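Matia Sorting Set: data card

January 8, 2022
By Yvette Simard

Summary

Matia is a set of 209 recordings of small-item sorting, made with a pair of hand-held grippers. The items are the kind that come across the intake desk at Famard, our jewelry resale and repair business in Belville: rings, chains, charms, cord bracelets, pendants, odd keys. The recordings are used to train the arm on the Gezer bench, which takes over part of the sorting that intake staff have done by hand until now.

This card covers what is in the set, how it was recorded, and what the Gezer bench changes for the people who work intake. The last part is here because staff asked for it in writing.

Contents

- 209 recordings, one task per recording
- 4 task types: pick a single item off fabric, lift an item out of a tangle, place an item in a container, hand an item from one gripper to the other
- 36 item classes, listed in items.csv
- one text note per recording, typed by the person who did the task

Failed picks are kept. They are marked "drop" or "slip" in the outcome column. Recordings where the operator gave up are marked "stopped" and should be left out of training unless you are working on failure detection.

Who recorded it

Intake and repair staff did all of the recording on paid time. Some of it was done at Belville and some in people's homes, on whatever surface they had. We wanted tables, rugs and bedding in the set, since the first arm we tried in August lost track of thin chains on anything patterned.

Each operator got 20 minutes of practice before the first recording. Operator names are not stored. If you recorded for Matia and want your sessions taken out, write to me and give the session numbers from your log sheet.

What changes at intake

The bench is meant for first-pass sorting. A mixed lot goes in, and separate items come out in trays by class. Pricing, testing metal, checking stones and talking to the customer stay with staff. So does any lot with a note from the customer attached.

Intake staff will spend less of the shift untangling chains, which has been the main source of complaints about sore hands. They will spend more of it checking trays and clearing the bench when it stops. Checking is tiring in its own way, and the rota has been changed so that nobody does it for a full shift.

No intake position is being cut under the current plan. The plan runs for one year and will be reviewed with staff before it is renewed. Two things were still open when this card was written:

- whether bench clearing counts as repair work for pay grade
- who signs for an item damaged by the arm

Until the second is settled, damaged items are logged under the shift lead, and no operator is charged.

Sample from the set 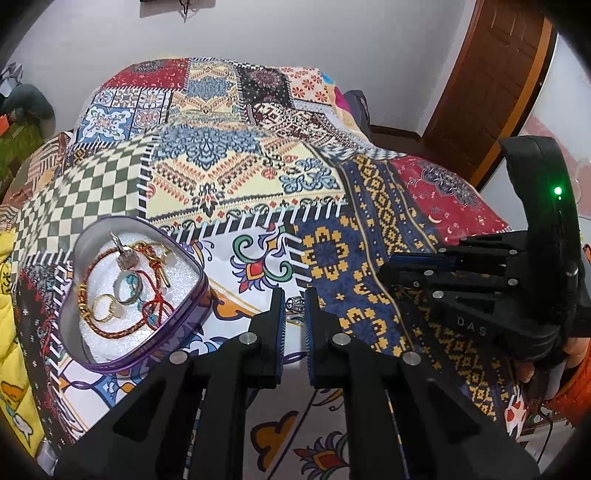
Mixed jewelry in a heart-shaped tin, with one silver charm between the gripper fingers. Patchwork quilt surface.

Known problems

Red cord and string bracelets are sometimes labeled as one class and sometimes as two. Use the "cord_any" column if the difference doesn't matter to you.

Openwork pieces have poor grasp labels. The contact point was marked by hand, and people disagreed on it.

Left and right grippers are swapped in a few of the early hand-over recordings. The fix is in the notes column, but the files themselves have not been corrected.

There are no watches in the set. The bench should not be given lots with watches in them.

Use

Internal use at Famard and by the Gezer bench team. The set must not be used to measure the speed or accuracy of individual staff. That was a condition of recording and it applies to every copy.

Filed under: Datasets / Bench Automation / Working at Famard

Related
Gezer bench: daily start and stop
Intake rota changes, questions and answers
Item classes and tray labels
How to withdraw a recording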